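Maple Board Project: Final Report
Materials and Making, Holmgren Workshop
Submitted February 2, 2024

What we were asked to make

The brief wanted a flat wooden work surface for sorting and stacking blocks, to sit on the perforated bench in the Peton room. Our first plan included handles, a drawer and a carrying strap. The second plan was a board.

Materials

We used maple from the Trevetti offcut rack. It was the palest wood on offer and we wanted colored blocks to stand out against it. The finished size is 900 mm by 600 mm, and 20 mm thick in the places where we measured it. We stopped measuring after that.

Gluing up

The planks were jointed, glued and held overnight with six clamps. We spent a long time choosing which plank went where, and chose badly. The wildest grain all ended up on one side, while the other is plain enough to pass for a shelf. Two of the seams are easy to find if you are looking, and everyone who marks woodwork is looking.

Sanding took roughly twice as long as the rest of the project put together. Our schedule had given it one lunch break.

Finish

One coat of Illell oil, wiped on and wiped off. We had a test piece with three coats, which looked better, but by then the board had to be on the bench.

Testing

A straightedge across the width showed a small gap near the middle seam. Cylinders placed on it stayed upright. We pushed at each corner and found no rocking, and the bolt heads along the front of the bench did not interfere.

What we would change

Alternate the figured and plain planks. Round the front edge more. Book the sander first and draw the drawer never. 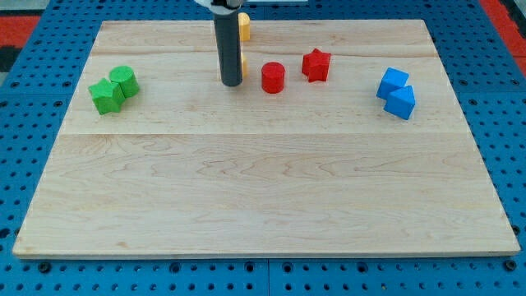 Page 6

Fig. 1. The board on the blue pegboard, with yellow and red blocks. The middle seam runs straight across the full width. The streaky grain is on the near side, where we would now put less of it.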